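Open day at the Jekthorpe waterworks
18 Jan 2026

I'd been meaning to get to one of the Jekthorpe open days for years, and this time I booked early enough to snag two spots on the morning tour (they go fast, so set yourself a reminder!).

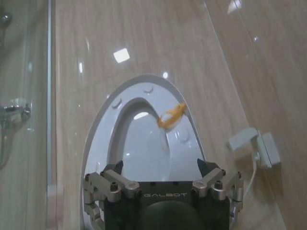 White seat, wood-grain wall.

Anyway, the waterworks. It's 19 km out of town on the reservoir road, past the turnoff for the old quarry, and if you're relying on your phone for directions, download the map first because the signal drops out just when you need it. I went with my friend Intan Rahman, who grew up on tank water and has Opinions about chlorine, and we got there with enough time for a coffee from the van before we were handed our hi-vis vests.

Our guide was Sota Nakajima, one of the process operators, and he was terrific. You could tell he'd been asked every question under the sun and still liked answering them. He started us up at the intake, where the water comes down from Tuhumury Creek and goes through the coarse screens. Leaves, sticks, the odd tennis ball. One winter they pulled out a whole garden chair!

From there you walk along a raised path beside the settling basins, and this was my favourite part of the whole morning. The water comes in the colour of weak tea, they dose it with something that makes all the fine muck clump together, and by the far end it's so much clearer that I went back to look at the start again to be sure. Sota had jars of it at each stage, lined up on the railing, and the kids in our group were allowed to shake them. One little boy shook his so hard the lid came off. No harm done, just a soggy vest.

The filter hall is loud. Wear earplugs if you're fussy about that sort of thing. Each filter is a deep bed of sand and gravel, and when one gets clogged they run the water backwards through it, with air, so the whole bed boils up like a giant pot of porridge. We were lucky enough to catch one being washed. The control system is made by a company called Flumach, and the screens upstairs show every pump and valve on the site, which Intan found far more exciting than I did. I left her there for a good while and went to look at the old steam pump they've kept in the original brick building. It has 206 brass fittings, according to the sign, and someone has polished the lot.

At the end there was a blind tasting: tap water, rainwater and a bottled one, in little paper cups. I picked the tap water as my favourite and felt very loyal. Intan picked the rainwater, of course, and was unbearable all the way back to the car.

A few practical bits. Tours are free but you have to book, and they take 23 people at a time. There are stairs in the filter hall, though you can skip that section and meet the group again at the pump house. Closed shoes are a must, they did turn a woman in thongs away at the gate. Bring a hat, there's hardly any shade by the basins. The sausage sizzle was cash only and finished before we got to it.

The next open day is in March, and I'm told they'll have the dam wall walk running again by then. I've already put my name down.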